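New tables in the Bridarow craft room, and what we've been putting on them

August has been a good month in the craft room! The new work tables are in, and after years of leaning on wobbly folding ones I can't stop telling people how nice they are. The tops are a light wood with the knots left showing, and there's a big white board to lay over the top when you want a clean, pale surface for small things.

And small things are what we've been up to. The toy mending evenings have really taken off (161 toys through the door so far, from dolls with no hair to a bus with no wheels), and Gheorghița Pană has been showing us how to sort the tiny pieces before anyone reaches for the glue. Her trick is to put one thing on the board at a time and turn it every which way. On white you spot a stray button or a bead at once, though pale toys take a bit more looking!
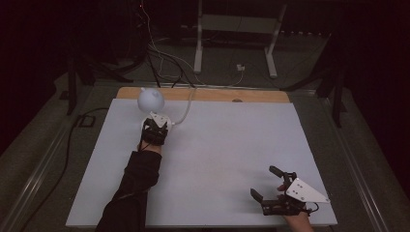 Virgil Sandu
Craft Room Coordinator

My favorite so far is the little round white one with the two bumps for ears. Bear or cat? I say bear, Gheorghița says cat, and we'd love to hear your vote.

We start at 6:30 p.m. and there are 15 places, so put your name on the sheet by the door if you'd like one. Bring a toy that needs some care, or just come and try out the tables. We could also use 2 more desk lamps and any odd doll shoes you have lying around at home.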